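2019-04-29 — Te Moana mixes, track 2

Pulled up the Woltby session again. The chorus vocal still sounds like it was sung from inside a wardrobe, so I cut 2 dB at 300 and the singer moved as far as the wardrobe door. Progress. The bass and the kick are still fighting over the same patch of floor, and the bass is losing.

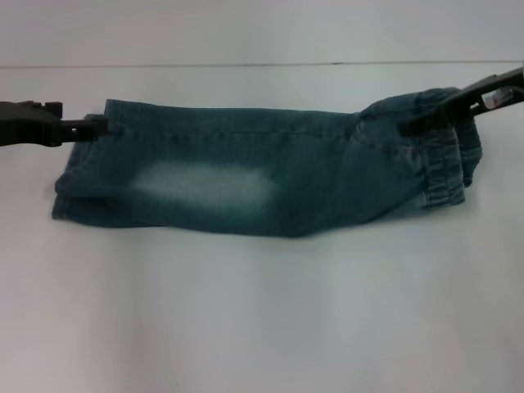

Tried the Rukier plate on the backing harmonies. Lovely for one verse, then everything went to soup. Backed the send down to 40 percent and muted it for the bridge, where the band stops anyway and the reverb was getting a solo it hadn't earned.

The tambourine stays out. I've listened to it at every level, including off, and off was the keeper.
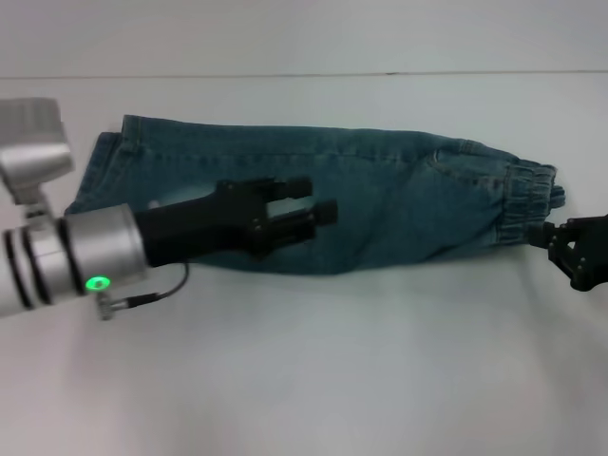
Shona Tamihana wrote back that the bridge is fine dry but the last chorus now comes in too small, and could the second guitar go up before anyone touches the drums again. Fair. Guitar up a hair, drums left alone — under protest.

Still to do: fix the click before the outro, print a version without the organ, send both to Skomamthorpe for mastering.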